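## 3. Materials and arrangement of the work surface

The study concerns small stacks of coloured cubes and the marked area in which they are built. Earlier work by Westerberg and Dahlgren treated the finished stack as the only outcome of interest. The present section sets out the materials in more detail, as the position of the lowest cube proved to have a bearing on how the later results should be read.

### 3.1 The cubes

Three cubes were used in each arrangement: one red, one yellow and one green. They were taken from a set supplied by Skoseo and were handled as received, without sanding or added weight. Slight differences between cubes were accepted. A set made to a closer tolerance was considered at the planning stage, but Ivanyshyn argued that ordinary blocks would give results of more use to schools and workshops, and her view was adopted.

Colour served only to tell the cubes apart. The order of the lower two was fixed for the arrangements reported here, with red as the base and yellow as the second level. Green was kept for the final placement. In the written records the cubes are named by colour alone, and the word "base" always refers to the red cube, wherever it happens to stand.
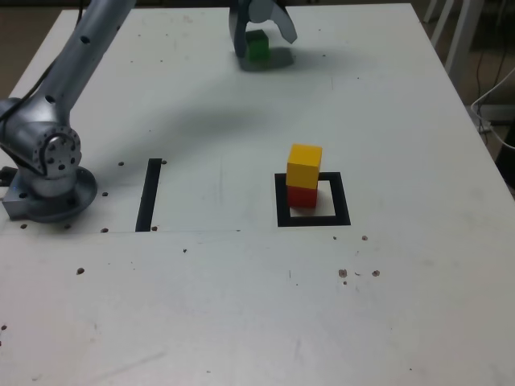
The term "stack" is used from the moment one cube rests wholly on another. A cube held over the surface, at whatever height, is not counted as part of the stack, and neither is a cube that touches the side of another without resting on it. This rule is stricter than the one used in the Nustanine report, where side contact was accepted as a partial result. Figures from the two studies should therefore not be set side by side without adjustment.

### 3.2 The marked area

All stacks were built on a white tabletop. A square outline in black tape was laid on it to show where the base should go, with the white surface left bare inside. The outline was made larger than the footprint of a single cube — a choice that leaves room for the base to be set down off-centre and still be counted as correctly placed. Tape was preferred to paint so that the outline could be renewed when its edges began to lift.

The placing of the base was recorded by quarter of the square, taken from the main viewing position. No attempt was made to move a base nearer to the centre once it had been released. Granström, who kept the records, noted that bases set towards one corner were easily taken for errors by readers new to the material. They are not errors under the rule given above.

**Figure 2.** The two-level stack, yellow on red, inside the taped outline. The base stands towards the upper left of the square, and the green cube lies apart near the far edge of the table.

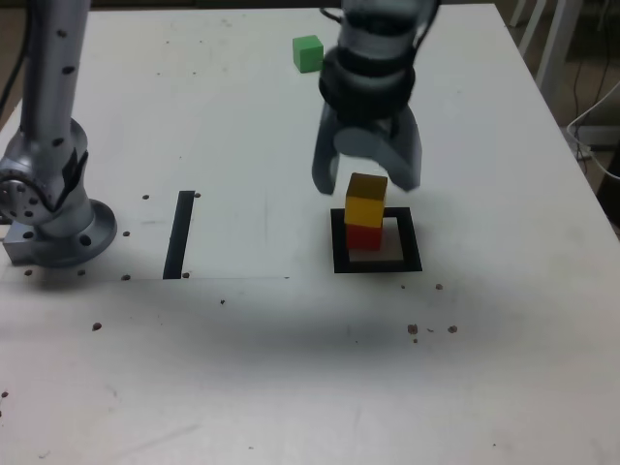 The upper cube need not be flush with the lower one. Some overhang is present in most stacks of this kind, and a limit on overhang would have removed from the study the very arrangements that were of interest. Overhang was instead noted in words, using four terms agreed beforehand: none, slight, marked and unsafe. Where two readers chose different terms, the arrangement was discussed and a single term entered, with the first readings kept in the margin.

### 3.3 Loose cubes and starting positions

A total of 36 starting layouts was drawn up at Løken in November. Each gives a position for every cube, and in most of them the cubes lie well apart on the open surface. Clear space between cubes matters at this stage, for a cube that begins close against another may be shifted when its neighbour is lifted. Layouts in which two cubes touched were tried in the first session and then withdrawn.

The layouts also differ in how the cubes are turned. A cube lying square to the table edge and one turned at an angle present different faces to the viewer, and the second is the harder to describe in a few words. The records therefore include turning as a separate entry, using the terms square, slight turn and corner forward.

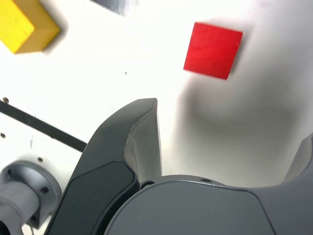
Across the eight sessions, 600 placements were entered in the record. Of these, 248 concern the yellow cube and form the main body of material for Section 4. The remainder is divided between the red and green cubes and is used there only for comparison. Entries that lacked a starting layout number were kept in the archive but left out of the counts.

Lighting was left as it stood in the room. The white surface reflects strongly, and on the brighter side of the table the faces of a cube can be hard to tell from one another in still views. Engebretsen proposed a grey cloth to soften this effect. The proposal was set aside because cloth would have changed the footing of the base cube, but it remains open for later work — provided that the cloth can be fixed flat. Small marks on the faces of the cubes were left in place, and no cube was replaced on account of them. 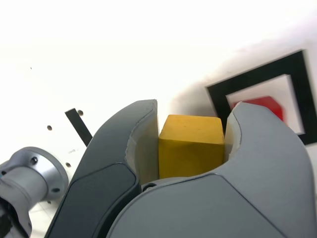
### 3.4 Recording of results

Each placement was given one line in the Zidico record sheet. The line holds the layout number, the colour of the cube, the quarter of the square where this applied, the term for overhang and a free remark of up to one sentence. Remarks were not edited afterwards, and spelling was left as written. Sheets were read through at the end of each session by a second member of the group, and any change was initialled beside the original entry.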